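From the Gemolcombe Village Newsletter

Soup season, and what we learned from last winter's lunches

Well, the clocks have gone back, the lane is ankle deep in beech leaves and it is time once again to talk about soup. I know some of you have been waiting for this since July (I have been stopped outside the post office more than once!) so let me say straight away that the soup lunches are coming back to the hall, and that the first one will be on November 2, 2019, from midday until the pans are scraped clean.

For anyone who has moved to Gemolcombe since the spring, the idea is a very simple one. You come in, you hang up your coat if the radiators are behaving, and you sit wherever there is a chair. There are two soups, one of them always without meat, and there is bread and butter and a pot of tea to follow. It costs £3, which goes in the tin by the hatch, and if you haven't got it on you then you can bring it next time or bring a few carrots instead. We had 56 people through the door on our busiest day last winter, when the school boiler had broken down and half the families in Broltano Road came along to get warm, and I still don't quite know how the leek and potato stretched as far as it did. There was a good deal of hot water involved, I'm afraid, and an emergency packet of red lentils.

That brings me to the cooking itself, because I have been asked to write down some of what we do. I am not a trained cook and never have been. I learned soup from my grandmother, who kept a pan on the back of the range from the first frost until Easter and put into it whatever the garden or the butcher's van had left over. She would have been astonished to see a recipe for it. Still, there are a few things I do every time, and I'm happy to pass them on.

The first is to be patient with the onions. Most disappointing soup is disappointing because somebody was in a hurry at this stage. Give them a generous knob of butter, a pinch of salt and a low heat, put the lid on and go and do something else for a quarter of an hour. They should be soft enough to squash with the back of a spoon and hardly coloured at all. If I am making a parsnip soup I let the parsnips have a good long spell in there with them before any liquid goes near.
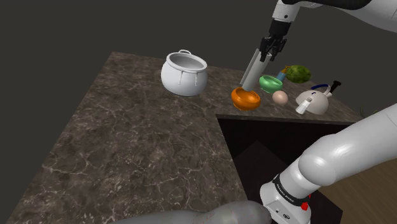
The second is stock. I do make my own when there is a chicken carcass to be had, but I've made plenty of perfectly nice soup with a cube, and with plain water too when the vegetables were good. Go easy on the salt until the very end, particularly if there is bacon or cheese going in. You can always add a bit more, and there is a salt cellar on every table in any case (please do return them to the hatch afterwards, one went home in somebody's handbag last February and it was quite a performance getting it back).

And the third is to make it the day before if you possibly can. Nearly every thick soup is better for a night in the fridge. Pea and ham is the best example, and so is the barley one we call Gauthier soup, after the old Gauthier farm where the recipe is supposed to have come from. It goes almost solid overnight and you will think you have ruined it, but a splash of milk or water and a slow warm through will bring it round beautifully. Do stir it, though, right down into the corners. Barley catches on the bottom before you can smell it.

I must also say a word about bread. The Kostach bakery has very kindly agreed to let us have their seeded loaves again at the end of the morning, and 7 of them did us nicely most weeks last year. If you would like to bake something yourself, soda bread and cheese scones always go down well. Just pop a label on with what's in it, as we have several people who can't have nuts and one or two who can't have eggs.

As for helpers, we need a few more pairs of hands for peeling. We start at 9.30 in the hall kitchen, and it's really very sociable, with the wireless on and somebody generally bringing shortbread. Bring your own peeler if you have a favourite, as the hall ones are blunt. Washing up is from half past one and is a bit less popular, but whoever does it gets first pick of the leftovers, and I have gone home with my supper sorted that way many a time.

Spare squashes, leeks and anything else from the allotments can be left in the porch on the morning itself. No more marrows, please. I say that with love, but I had 11 of them in my larder by the end of September and there is only so much a household can do.

See you in the hall, and do bring a neighbour.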